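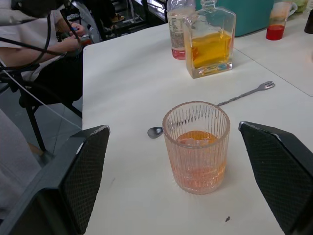
Topic: Peach and orange drink for a summer party, how to mix for many people

marzipan_k wrote:
Good evening to all. In August we will have a family party in the garden and I would like to prepare the drinks in pitchers before the guests come. I have made a test with one glass. The base is orange juice, peach nectar, a little lemon and 40 ml of syrup from Beleo. The taste is good, but the color stays darker on the top and more pale down in the glass. Should I stir longer, or is it the wrong order of pouring? I do not want to stand there with the spoon all the evening.

oldlemon wrote:
Wrong order, I would say. Put the syrup first, then the lemon, stir these two well, and only then the nectar and the juice. The ice goes last. If you pour the syrup over the ice it sits where it wants and you can stir until the winter.

Your glass is nice, by the way. Are the ribbed ones hard to wash?

tisane22 wrote:
I do not agree with oldlemon about the ice. I always stir with the ice inside, it gets cold much faster. For the color it is no problem if you lift from the bottom with the spoon and do not only turn it in a circle. 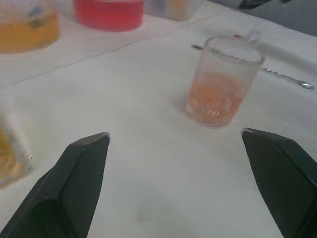
Last edited by marzipan_k: 2026-07-18

marzipan_k wrote:
Thank you both. The ribbed glass goes in the dishwasher and comes out well, only the peach pulp likes to stay between the ribs if I forget it on the table. I bought mine at Stępień, they had them on the lower shelf with the vases.

I have tried it again. With the long twisted spoon I can feel better if there is still syrup on the bottom, so I think tisane22 has a point about the lifting. But I put the syrup first, as oldlemon says — I am a diplomatic person.

Now the next question, the pitchers. I want one yellow and one red, so the children can see which is which. Can I mix everything the evening before?

oldlemon wrote:
The red one yes, if it is only syrup and water. The one with real juice no, not for me. Orange juice after 18 hours in an open pitcher tastes tired.

tisane22 wrote:
With a lid it is fine! I have done it many times for 8 persons and no one complained. Leave out the lemon and add it before serving.

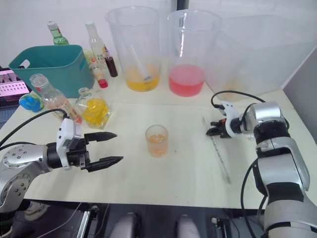
marzipan_k wrote:
I also decided to use the clear plastic pitchers and not the glass ones from Derkano, which are too heavy for my mother when they are full. A plastic stick is long enough for them, and it does not scratch. The bottles I will keep together in a basket, so that I can carry them outside in one go and the table stays free for the cups.

For the juice I will follow the middle way: nectar and syrup in the evening, orange and lemon 2 hours before.

oldlemon wrote:
That I can accept. Keep the ice out of the pitchers, please.

tisane22 wrote:
Ice in the pitchers, oldlemon! In this heat who wants warm juice. Put them in the fridge and also use ice.

Comments (3)

greta_b: I made the peach one with less syrup and it was still sweet enough for us.

poolside: Does anybody know if the Zundau syrup works the same? We cannot get the other one in our shop.

n_ivy: I am with oldlemon, ice belongs in the glass.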